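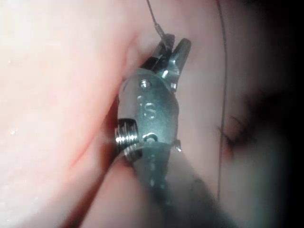 Library > First Stitches > Part Two > Chapter 7

We use cookies to remember your place in the book. Accept | Manage settings

Chapter 7
The Interrupted Stitch

My first row of stitches looked like a bad zipper. I was in the skills room at Endthorpe one August evening, I had a pink practice pad all to myself, and I was sure I'd be good at this because I could hem a pair of pants. I tied 43 knots before I went home and kept one of them. (It's still in my desk drawer, and it's a little crooked too!)

So if you've just come out of Chapter 6 with sore thumbs, welcome. We're going to slow down now. The last chapter was all about getting a needle through the pad in a nice round path. In this one we finally close something.

An interrupted stitch is a stitch that stands alone. You pass the needle in on one side of the cut, bring it out on the other, tie a knot, trim the thread, and start fresh a little way along. Each one has its own knot and its own two tails. If one comes undone the neighbors keep holding, and that's a big part of why teachers love to start with it. The running stitch, where a single thread travels the whole length of the cut, is faster, and we'll get to it in Chapter 9. Please don't skip ahead - I know how tempting it is.

What you need

A practice pad with a cut in it. I learned on a Nallcombe pad and still buy them, but any soft pad with a bit of give will do.
A curved needle with dark thread. Black shows up beautifully against pink, and you want to see your mistakes.
Something to hold the needle, and something to hold everything else.
A good light, set off to one side.
About 40 minutes with your phone in another room.

Where the thread goes while you work

When I watch new people I hardly look at the needle. I look at the thread. There's always more of it than you want, and the spare length has to lie somewhere. Let it rest in a wide, lazy loop on the pad, off to the side, where you can see it. A loop you can see is a loop you won't tie into your knot by accident.

Then there's the pull. When you take the thread between two tips you're asking it to do a job, and it only needs a gentle stretch to do it. Hold it a short way above the pad, bring the tips apart, and watch the surface. If the pad puckers, you've gone too far. Let off until the two sides of the cut are just touching. They should meet like lips at rest. I was taught "kissing, no biting," and I still mutter it while I work. 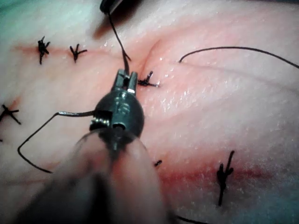
Sumaiya Seneviratne read an early draft of these pages and wrote in the margin that I was making it sound too easy. Her own first knots all slid, she said, and it took her ages to see that she was pulling both ends the same way every time. She wanted me to tell you to swap directions with each throw and to lay each one down flat before starting the next.

She's right, and I've put her note here where you'll trip over it. Swap directions! If your knot sits up on its side like a little snail, you probably forgot. Cut it out and tie another. Thread is cheap, and a pad will take a lot of holes before it gets mushy.

Spacing is the other thing people worry about. I don't use a ruler. I set one stitch, look at how far its bite reaches from the cut, and go along by about that much before I set the next. Fotis Stergiou, who taught me, liked to put the first one in the middle and then split each half, and on a long cut his way does keep things even. Try both on the same pad and see which row you'd rather show somebody.

Leave your tails short but not stubby. They'll splay every which way and look messy, and that's fine.

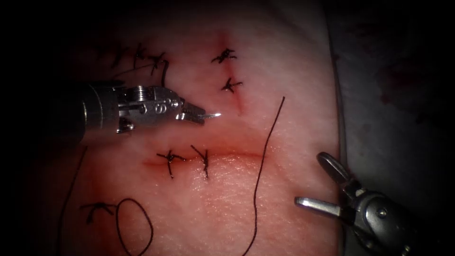
Before You Pick Up the Needle

Read through Exercise 7.1 once with your hands in your lap. You'll be placing a single stitch, start to finish, and then cutting it out again. The drawings for each throw are on page 49, so stick a bookmark in there now and save yourself flipping pages with your elbow like I did.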